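Open Day at Runen: Practice Before the Real Arm Moves

By Amr Bennani

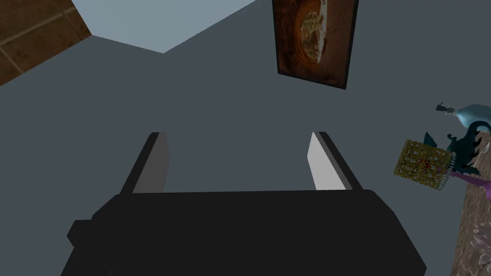

The simulated gripper, open and empty, with the gold box and the dragon figurine off to its right.

Deepak Kushwaha had been talking since the doors opened at nine, and by the time I reached his desk his coffee had a skin on it. He runs the simulation work at Runen, which opened its workshop to visitors for one day in April. Most people went straight to the big arm by the loading door. Kushwaha's corner had two monitors, a keyboard and a short line of chairs.

"People sit down and ask me where the robot is," he said. "I tell them it's on the screen."

The job his group has taken on is picking up small, awkward household objects without damaging them. The software is called Trirka. It builds a room, puts things in it and lets the gripper try. One of the rooms has a brown tiled surface, a framed picture and a group of ornaments, among them a pale blue glass bottle lying on its side.

I asked why anyone would bother with a dragon.

"A plain block is easy," Kushwaha said. "You close two fingers on it and you're done. With the dragon you have wings, or fins, whatever you want to call them, and a tail that curls. There are a lot of bad places to grab it."

The gold box gives him a different kind of trouble. Its sides are openwork, and he worries about how well the real cameras will cope with a surface full of small holes. He expects to spend most of the summer on that.

A visitor behind me wanted to know how many tries the gripper gets. Kushwaha said a normal overnight run is 2,000 attempts, and that he looks at 300 of them himself the next morning. He used to look at more. "After a while you stop seeing anything, so I set a limit."

The first version, he said, was poor. It did well on screen and then went to the workshop's real arm, where it pushed objects along the table instead of lifting them. The friction settings were wrong. A colleague at Busell, the company that supplies the finger pads, sent over new measurements, and the group ran the whole set again.

"That cost us 2 months," he said. "I would still rather lose the time on a computer. A real set of fingers is expensive and I have bent one."

He let a boy from the line take the keyboard next. The controls are slow on purpose, and the boy asked if they could go faster. They can, but Kushwaha had locked the setting for the day.

Runen plans to show the same work at its Owino site later in the year, with the real arm next to the screen. Kushwaha would like visitors to bring their own objects for that one. He has asked for nothing larger than a shoe, and no food.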